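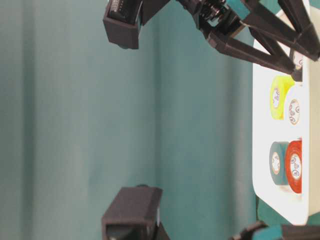
*Tape tray. White on white is a bad idea, noted*

ok the tape thread, as promised. Kanini Makokha asked what colour goes on what lead and I typed a reply so long it ate itself. So. Posts.

**1/** Electrical tape lives on ONE white tray now. Not the drawer. The drawer had 11 half rolls in it, all fluff on the edges, all grey by the end

**2/** Yellow -- extension leads. Red or orange (I call it orange, Kanini calls it red, we are not doing this again) -- anything that stays in the shed
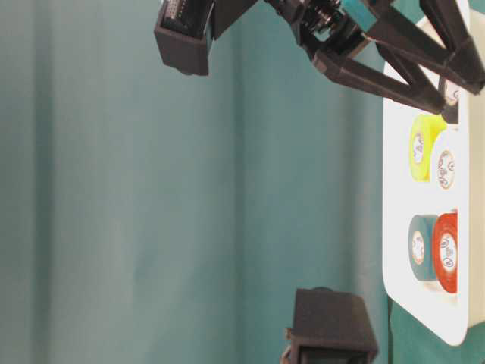
*words and labelling opinions: Ourania Stefanou*

**3/** White is for writing on. Wrap it round, fine marker, done. Finding the white roll on a white tray is anohter matter. Might get a dark tray from Olluvo

**4/** Someone will ask so -- store them flat. Stood up in a hot shed they go oval and the glue creeps out the side. Lost 3 good rolls that way last October 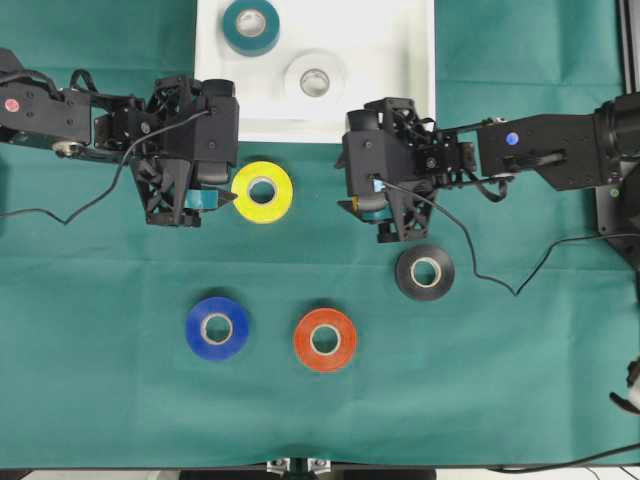
*Teal and white on the tray, the others still out on the green cloth*

**5/** Teal vs blue!! Teal is garden lights, blue is the caravan. Fine in daylight, hopeless under the shed globe. If you're buying a set just skip one of them

**6/** Black = repairs only, never labels. Learnt that after labelling a whole box of leads in black. On black leads. Brilliant
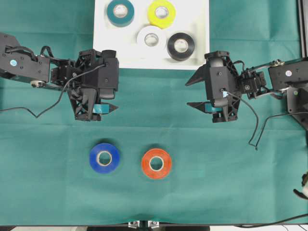 *Four on the white, blue and orange to go*

**7/** Fold the end under a few mm before you put a roll back. Your fingernails will thank you

**8/** Kanini the caravan one is BLUE. Blue. Go check the annexe lead before the long weekend pls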